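The see-through bag deserves its place on the shelf

Feb 6, 2024
By Sohail Soomro

Most chip bags are opaque and lined with something silver. You buy them on the strength of a photograph of chips that somebody else ate years ago, or never ate at all. I have been thinking about this since August, when the grocery store at the Rultville end of our street rearranged its snack aisle and moved all the clear-bagged stuff to the bottom shelf, beside the birdseed.

I think that was a mistake, and I told the manager so. He was polite about it. He said the clear bags don't sell as well at eye level, and that the big companies pay attention to where their colours end up. I don't doubt him on the selling. I still think he has the shelf upside down.

My case is a simple one. A bag you can see into tells you what you are paying for. If half the puffs have gone to crumbs on the truck, you can see the crumbs. If the bag is one-third air, you can see the air. With a foil bag you find out at home, with company over, when you tip it into the bowl and the bowl looks half empty.

I grew up with the clear kind. My mother bought puffed snacks from Mughal, a corner shop in Bronwood with one till and a freezer that hummed, and the bags hung on a wire rack by the door. They were tinted plastic, mostly yellow or orange, with a loud label at one end and the food plainly on view the rest of the way down. My brother and I would go through the rack looking for the fullest one. It took us eight minutes once, by my mother's watch, and she brought it up for years.

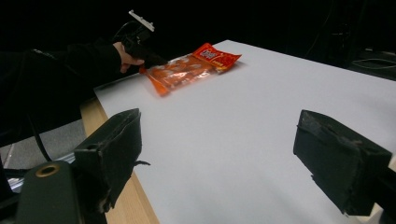 The tint is a fair complaint, and I'll grant it. Orange plastic makes anything inside it look more orange than it is, and a pale puff can pass for a cheesy one until you get it out. It is still less of a trick than a studio photo. You can see the shape and the size of what's in there, and whether the pieces are whole, and those are the things I want to know before I hand over my money.

The stronger complaint is about freshness. Light and air are hard on fried food, and a lined bag keeps both out better than thin plastic does. That matters if the bag is going to sit in a warehouse. It matters a good deal less in a shop that turns its rack over every few days, as Mughal did. I have had stale chips out of foil bags with weeks left on the date, and I have had clear-bag puffs that were crisp to the last one. How long the bag has been sitting counts for a lot, whatever it's made of.

Then there is what happens afterward. Neither kind goes in our blue bin here, so I won't claim any virtue for the clear ones. They do fold down smaller and they don't spring open again in the kitchen garbage – a minor point, but I take out the garbage.

Price comes into it too. At our store the clear bag of puffs is 59 cents cheaper than the nearest foil one, and the foil one is the smaller of the two. There is no cartoon on the clear bag and no contest to enter. Trokesex, the distributor that stocks the bottom shelf, doesn't run flyers as far as I know, and its bags change so seldom that I could pick them out from across the parking lot.

People tell me the packaging is beside the point and that a snack is a snack. I'd agree if they shopped that way. They reach for the shiny bag at eye level because it is shiny and at eye level, and then they grumble about how little was in it. I have heard this from my own brother, who used to be so careful at the wire rack.

I would like the manager to try it the other way for 32 days. Put the clear bags in the middle, where a person of ordinary height can look into them without getting down on one knee, and send the foil to the bottom for a while. If sales fall he can move everything back and I'll stop bringing it up at the till. He said he'd think about it. The birdseed can stay where it is.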